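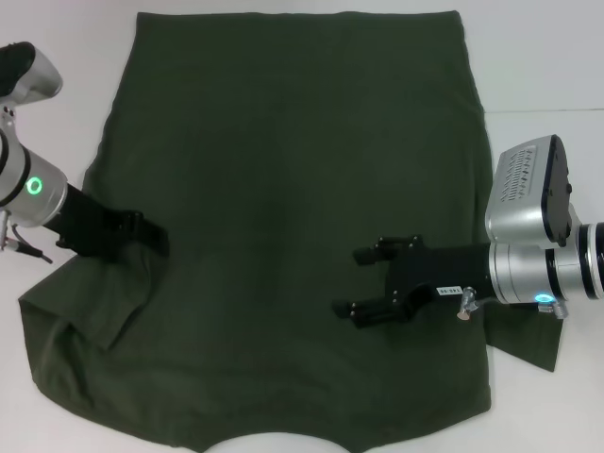
Veronica Ilie wrote back on the last report that one folding method for every T-shirt would save the most time, and that she couldn't see why we were still arguing over sleeves. I've taken the point as far as I can. I don't think the results are there yet.

Clothing room, progress to 20 May 2025

The Makowska grant paid for 2 folding tables and for the hours to sort and fold donated clothes. Since March we have put roughly 700 items through. Shirts are the bulk of it, so they decide whether the new method is worth keeping.

The method is simple on paper. Shirt flat, sleeves in, sides to the middle, hem up. Wanda Rutkowska wrote the instruction card and it is clear enough. My doubt is about the first step, which the card covers in one line. 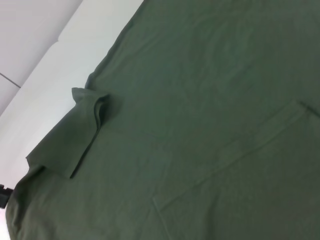

Shelf space was the promise in the application, and I'd be careful with it. A stack of well-folded shirts does take less room than the old piles. A stack with lumps in it leans, and then someone refolds it, and we have paid twice. The lumps mostly start at the sleeve. On the green T-shirt the body is lying fairly flat, with only shallow wrinkles, but the short sleeve is bunched up and doubled over on itself with a deep crease beside it. Fold the sides in over that and the thickness stays in the middle of the stack.

So I'm not ready to report a saving. We timed a batch of 100 shirts by the card, but refolds weren't logged, and without them the figure flatters us – I'd rather leave it out.

For the next period we will log refolds separately and add a line to the card about smoothing sleeves and turned-over corners before anything else is folded. Wanda thinks that will fix most of it. I'd like to see 6 weeks of numbers before we ask for a third table.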